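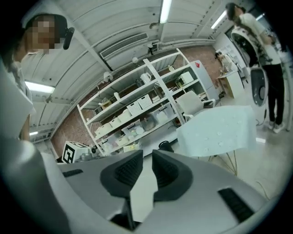

9 January 2021

We went back to see the Plernberg house again this morning, the third time now, and I think the agent has started to dread us a little. It was bright and very cold and the lane up from the main road had been gritted as far as the post box and no further, so we left the car by the hedge and walked the last bit. I'm glad we did. You get the whole front of the place coming up on foot, with the two chimneys and that silly little porch I have grown so fond of, and I'd never noticed before that you can see right down to the water from the gate.

Valdemar had brought his notebook and went round tapping things. He is worried about the back bedroom, where there is a stain on the ceiling the shape of a boot, and he asked a great many questions about the roof. It was redone in August, the agent says, though only on the north side, and the stain is on the south. So that will have to go to the surveyor. I left them to it and stood in the kitchen for a good ten minutes trying to work out where our table would go. It will fit under the window if we take the leaf out, and then there's still room to open the larder door, just about, if whoever is sitting at the end breathes in!

The asking price has come down to 493 thousand, which is closer to us than it was, but still not quite where we need it to be. We talked about it all the way home and then again over soup. Valdemar would like to offer low and wait. I would like to offer something sensible and sleep at night. We have agreed to ring Ea Dalsgaard on Monday and hear what she thinks, as she bought in Dostness two winters ago and knows what these places go for once the first excitement has worn off. She did warn me about the septic tank. Everyone out there has one, apparently, and theirs cost a fortune in the first year.

What I keep coming back to is the distance. It's 50 minutes to Mother's on a good day, and that was the one thing I said I wouldn't budge on, and here I am budging. From the flat I can be with her in five. But then the flat has no garden, and the people upstairs have taken up the carpets, and I did catch myself on the way down the lane planning where the beans would go – so I suppose I know my own mind already.

There was an old woman out with a wheelbarrow at the next house along, and she waved and called over that the snowdrops come up all down the bank by the end of the month. She's been there 60 years. I asked whether the lane floods and she said only the bottom of it, and only when the wind is wrong, and then she told us about her late husband's boat for quite some time. Valdemar's feet were frozen. I could have stayed and listened all afternoon.

Must find the building society letter before Monday. I think it's in the drawer with the seed packets.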